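In praise of the slow workshop

I have sat through a fair number of design workshops by now, first as the person clutching the marker pens and later as the person paying for the room, and I have come to love them more than is probably sensible. Still, I wish we would stop rushing them.

The usual plan goes like this. Two days, a big stack of sticky notes, a lunch that arrives late, and by four o'clock on the second afternoon every table is supposed to have a product. The one I went to at Rarkby last September was a lovely event with lovely people (and the best soup I have had at any conference), and our table came home with 528 sticky notes. I know because I typed them all up. I could find maybe a handful that came from talking to a customer. The rest came from us, talking to each other. 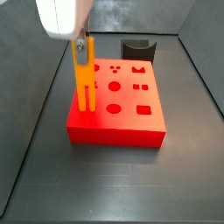
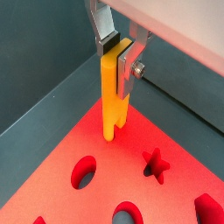
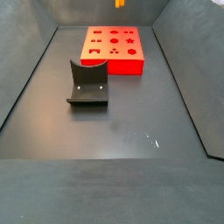 Page last changed in September

Talking to each other is fun! I don't want to take it away from anyone. But the part that changes how people work, in my experience, is the awkward part – standing in a shop or a waiting room with a notebook, asking a stranger how they do something and then keeping quiet while they tell you. You can't do that well in forty minutes between coffee and the icebreaker.

When we ran our own course at Wirnex, we stretched it over eight weeks, with one short meeting a week and the rest of the time left for going out and listening. People grumbled at first, and I understood why, with everybody's calendar as full as it is. A few dropped out. The ones who stayed brought back stories I still think about, and the little booking tool we call Flimow came straight out of those stories, after three earlier ideas had gone quietly into the bin.

The cost worries people, I know. We spent some $2000 on the whole thing, most of it on bus fares, sandwiches and thank-you cards for the folks who gave us their time, so I can't agree that going slowly is only for big companies.

So if your boss is about to sign everyone up for another two-day sprint, go along and enjoy it, by all means. Then ask for a month afterward to go and meet the people you were designing for, and take the notebook with you.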